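Wool, winter and my first year of sorting

December 10, 2023

When I moved to Ornholm I owned one warm coat and no idea how to keep it. In the place where I grew up, winter is a few weeks of rain, and we hang the same jacket behind the door the whole year. So everything I know about warm clothes I learned late, from other people, and mostly by making mistakes first.
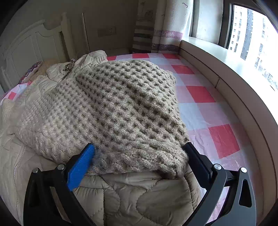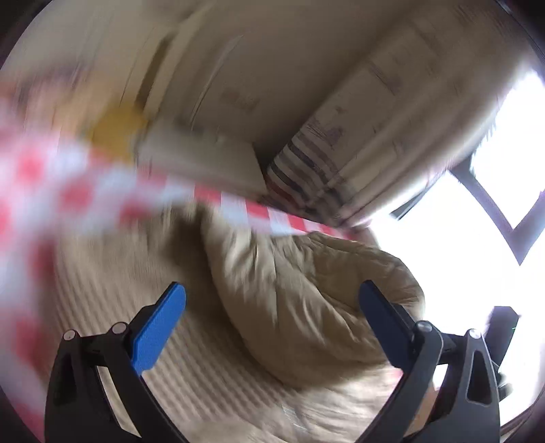
My first mistake was to hang my sweaters. I had bought nice wide hangers and I was proud of them. By January the shoulders of two sweaters had small points, like ears, and one of them had become so long that I could wear it as a dress. My neighbor Lai-ching Lui saw me in the elevator and asked, very politely, if it was a new style. Then she told me to fold.

I fold now. Lai-ching taught me to put the sleeves back, fold the body in three and lay the heaviest things at the bottom of the drawer. A thick knit needs much more room than you expect, and if you push it down it keeps the crease for days. I gave up one full drawer that before was for papers. The papers live in a shoe box and I have not missed them.

The second mistake cost me more. In Umness, where I work, there is a small secondhand shop that smells of cedar, and I bought there a gray cardigan for 60 crowns. It was soft and it had all its buttons. I washed it at a normal temperature with my towels. I will not describe the result, but Rocío Sandoval's daughter, who is four, wore it until spring and it fit her well.

After this I became careful, maybe too careful. I wash wool by hand in cool water, with very little soap, and I do not rub. I press the water out in a towel and I leave the sweater flat on the rack over the bathtub. It takes two days in my apartment, sometimes three when it rains, and during that time I must ask my husband to shower at the gym. He has an opinion on this.

Most of the time you do not need to wash at all. I did not believe it when Rocío said it, it sounded lazy to me, but a night by the open window does a lot. She airs everything on her balcony, even when it is freezing. My mother would be shocked. In our family, clean means soap.

What I still cannot do well is to let things go. Every year I take out everything and make two piles, and every year the second pile is only a scarf. I keep a brown sweater from my first job in Clostow with a hole under the arm. I never wear it. I have bought yarn to repair it, in a brown that is almost the same — in the lamp light it is the same — and the yarn is in the drawer together with the sweater, so at least they are near each other.

Rocío has promised to show me how to darn after the holidays. She says the hole is small and I have waited so long only from fear, and she is probably right. If you know a good way to store winter hats, please write to me below. Mine are in a bag on top of the refrigerator, and every time I open the freezer one of them falls on my head.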